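Tesine open day, 11 June 2022

Got there late, parking a nightmare, two laps of the block. Missed the welcome but not the tea. Downstairs is all sorting — knits one side, linens the other — and smells of wool and cardboard. Upstairs is folding, wich is what I came for. Dark jumper on a pink sheet, tucked in, done as a neat upright bundle. Mine never look like that.
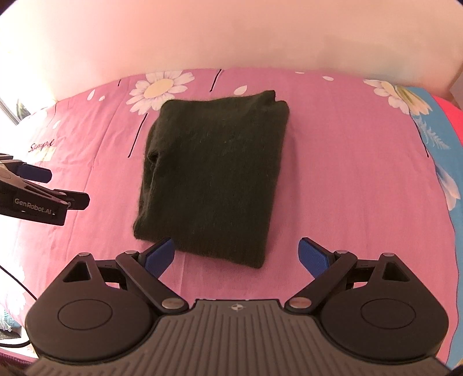 Kasun Wanigasekara reckons thick knits should never go on a hanger, the shoulders stretch and you can't get them back. Fold and shelve, he told us, and stack no more than 4 high.

Went home and emptied two drawers. Next open day is in December — bring a cardy, they'll show you on your own stuff.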